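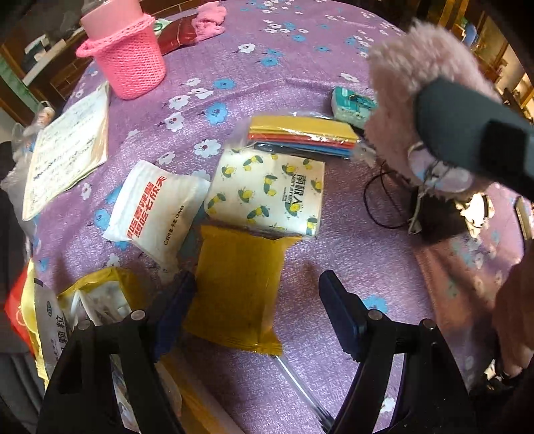
Nustside Odds and Ends: please read before opening the folders

Projects > Nustside > Household lists > Odds and Ends > Readme

March
By Birthe Bundgaard, with notes from Tuncay Kırmızıgül

Hello, and thank you for taking an interest in what must be one of the least glamorous collections going. Odds and Ends is the part of Nustside that deals with the small stuff: tissues, disposable gloves, snack packets, leaflets, boxes of granules, coloured sheets in a clear bag, all the bits that gather on any flat surface in a home and stay there until somebody needs to sit down. The furniture and the crockery have their own lists. This one took much longer than either, and I have grown very fond of it.

What is in it

There are 3557 pictures, of which 3273 have been named all the way through. The rest have their main things named and the little ones left for later (mostly cables, I'm afraid, which I keep putting off). The names are sorted into 11 groups, and you will find the whole lot in names.txt, with the spellings we settled on and a few of the ones we argued over.

How we name things

We name a thing by what it looks like and how you would ask for it across the room. A sealed packet of gloves goes under "gloves", and if the packet says so in print, as ours does in English along with large red Chinese characters, then the wording is copied into the notes column exactly as it stands. A yellow packet with crimped ends is "snack packet" and no more, as we don't guess at what might be inside. Tissues are "tissues" whether the pack is square and white or small and teal.

Pink things in pink covers caused a surprising amount of correspondence! Eylül Bozkurt wanted crocheted and knitted kept apart, and she knows far more about it than I do, but the ruffles and the folds make it hard to be sure from one picture to the next. We now write "cover" for both, and anyone who can tell the stitch is very welcome to add it in the notes.

Paper is the other sticking point. A single sheet is "sheet", including when it sits in a clear sleeve, and anything that opens is "booklet". A small printed paper that would fit in the hand is "leaflet", with the language of the print noted if you can tell it.
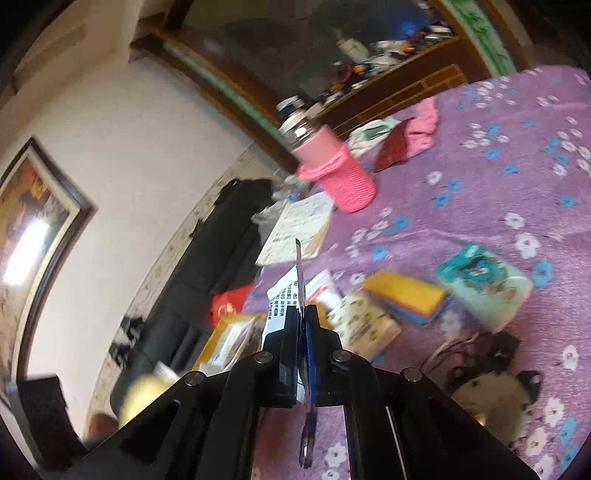
Cards want a little care as well, because a stack of yellow, blue, orange and green layers could be cards or could be folders, and people have put down both. If you can't decide, write "coloured stack" and move along. Amedeo Colombo has been through the older entries changing the doubtful ones to match, so if you have an earlier copy of the names, please throw it away and take the new one.

Bags inside bags: name the outer bag, then whatever shows at the opening. A bag with nothing showing is just "bag" with its colour. Crumpled cloths are "cloth", never "rag" (this was felt quite strongly).

The cloth underneath

We name the cover that everything is lying on too, by its colour and pattern. Purple and lavender have both been used for the flowered ones, and both will come up if you search for "flowered".

Using it

Take what you like for teaching or sorting, and please keep this note with it. Seven of the name groups are finished and the others may still shift a bit. Corrections go to Santino Vergara, in one list if you can manage it, with the picture number first and your suggestion after.

Related
Nustside Crockery: names and spellings
Nustside Furniture: readme
Fallanar list of kitchen words
Notes on bags, old version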